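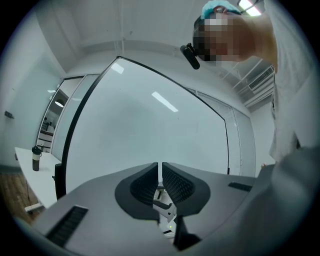 Ruan Buthelezi says a grown adult should own a few white shirts for working in and be done with it, and that anything with a drawing on the front belongs in bed. He said this to me over lunch in March and I have been arguing with him in my head ever since, mostly while doing the laundry.

I should say right away that I like a white shirt. I own several and I've ruined most of them. A white shirt tells the truth about your day -- you look down at five o'clock and there's the coffee, there's the marker ink, there's the mystery smear from leaning on something you shouldn't have leaned on. It bleaches beautifully. It goes with everything, and a whole room of people in white looks like a room of people who know what they're doing. I get the appeal! If I were opening a bakery tomorrow I'd probably put everyone in white and feel very pleased with myself.

But the best piece of work clothing ever made is the T-shirt with a goofy drawing on it, washed until it's soft, and I'm prepared to defend that at length.

Start with the sleeves. Short sleeves are a gift to anybody who uses their hands. Long sleeves get rolled, and then they come unrolled, and you stand there with both hands full trying to push a cuff back up with your chin. I did this for years at the frame shop on Jernero Street, where we were expected to wear button-downs because the owner thought customers trusted them. Maybe they did. What they saw, a lot of the time, was me with glue on my cuffs. The day we were allowed to switch I felt like I'd been handed a new pair of arms.

Then there's the shoulder. People don't think much about shoulder seams until they have to wear something over them, like an apron with cross straps or a backpack or overalls. A dress shirt bunches up under a strap. You get a ridge of folded fabric right along the top of the shoulder and by mid-afternoon it feels like a piece of rope. A plain knit shirt just lies there. It stretches when you reach and goes back when you stop reaching, and you can lift things over your head without your whole midsection coming untucked, a thing I spent most of my twenties worrying about.

Gray, by the way. If you're going to buy one, buy light gray. Black shows lint and flour and dust and every kind of pet. White we've covered. Navy fades into something that looks like a bus seat. Light gray forgives almost everything except sweat, and I'd argue that a shirt you sweat in is a shirt that's doing what you bought it for.

Now the drawing, where Ruan and I really part ways. His position is that a picture on your chest is a way of talking when you haven't been asked to. Mine is that most workplaces could use a little more of that. Yasmine Benkirane has a shirt with a very bad drawing of a horse on it, a horse drawn by somebody who had maybe heard a horse described once over the phone, and I have watched that horse get an entire loading dock through a terrible morning. It didn't do anything. It was just there, at eye level, being badly drawn. You can't stay furious about a late delivery while you're looking at those knees.

It has to be the right kind of drawing, though, and I'm strict about it. I don't want a slogan. A slogan is funny one time and then your coworkers have to read it for three years. I don't want a logo either, unless it's the logo of a place that closed (I have a Skasari Lanes shirt from a bowling alley in Wirnatmont that I'd run back into a burning house for). What I want is a line drawing, preferably a loose one, preferably of some creature having more feelings than it can handle. Big eyes are good. Arms and legs going everywhere are very good. If there's writing, let it be small enough that people have to give up on it.

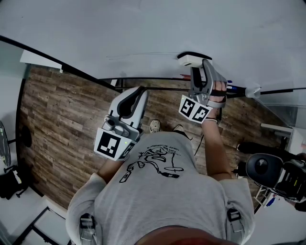 Light gray, short sleeves, and a wide-eyed cartoon on the front.

A drawing like that has no message, and I think that's why it wears so well. It isn't on anybody's side. The new person can comment on it when they can't think of anything else to say, and I've seen more than one work friendship start exactly that way. Lâm Lưu and I spent our first month side by side without exchanging anything beyond "behind you" and "is this yours," until I came in wearing a shirt with a crying pear on it. That was 2 jobs ago and we still talk every week. I can't think of a button-down that has ever done that for me.

Ruan's other complaint is about respect. Somebody walks in, he says, and sees you in a cartoon, and how are they supposed to take you seriously? I've thought about this one a lot and I don't want to wave it off, because he's partly right. There are jobs where people come to you scared or grieving, and they deserve to see a collar. I wouldn't want my surgeon in the crying pear, even though in theory it would be under the gown. Hygiene is its own thing too. When there's a cap to wear, you wear the cap, a light blue one that makes everyone look like a boiled egg, and your opinions about style can wait in the locker.

But a great deal of work gets done in rooms with a counter and a floor and a few people who already know each other. For that kind of work I think respect comes from how you hold things and whether you put them back. I once paid $80 for a chore coat because it looked serious. It had a special loop for a hammer. I wore it for one winter, the hammer loop caught on every door handle in the building, and I'm sure I was never taken more seriously than the people in T-shirts who were getting through doors.

A word about care, because these shirts are worth looking after. Wash them inside out and cold. Hang them up if you've got the space, since the dryer is what cracks the print. Lahcen Ghoneim irons his, which I find both touching and insane, but he does it from the inside with a dish towel in between and I have to admit his drawings look brand new. I prefer mine a bit crackled. And when the neck finally goes, please don't cut the thing up for rags right away. Give it one more season for painting, or for cleaning out the gutters.

Ruan wore a T-shirt to the Badawi picnic, I should add. Plain, white, tucked in. I'm calling it a start, and his birthday is coming, and I've already found one with a frog.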